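Gathering examples at the Flosmont table
Posted Jan 7, 2026

The work on Polora has now reached the stage at which the quality of the examples matters more than their number.
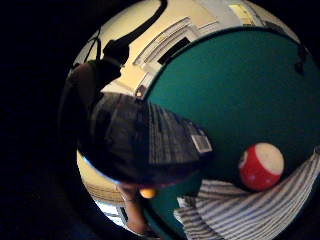

Our agreement with Flosmont allows us the use of the billiard room for sessions of 90 minutes, and it was there that the greater part of the present collection was made. The total stands at 3,424 recordings, of which 318 have been set aside for a second review.

The task given to contributors is deliberately narrow. Each person picks up a ball with the hand-held gripper, carries it to a spot named on a card and releases it without letting it roll. Li-hua Sin wrote the cards. Fabrice Coste keeps the session log, and I am grateful to him for insisting that failed attempts be kept and marked as such. I had proposed deleting them, and I was wrong to do so.

Two difficulties remain. The first concerns the striped balls, which the system handles less reliably than the plain ones when the coloured band is turned away from the lens. The second concerns people. Contributors lean over the cloth in very different ways, and sleeves, shoulders and hands regularly enter the view. Domenica Wyss has argued that such recordings should stay in the main set – a billiard room in ordinary use is seldom tidy – and her position has been adopted.

Labelling is carried out in Jorno by two readers working separately. Where they disagree on the moment of release by more than 20 images, the recording is passed to Solène Lecomte for a decision.

A further round is planned for March, with new cards and a longer reach across the table. Those who wish to contribute should write to me before then and state whether they are left-handed, as we have very few such recordings at present.

Gwenaël Rey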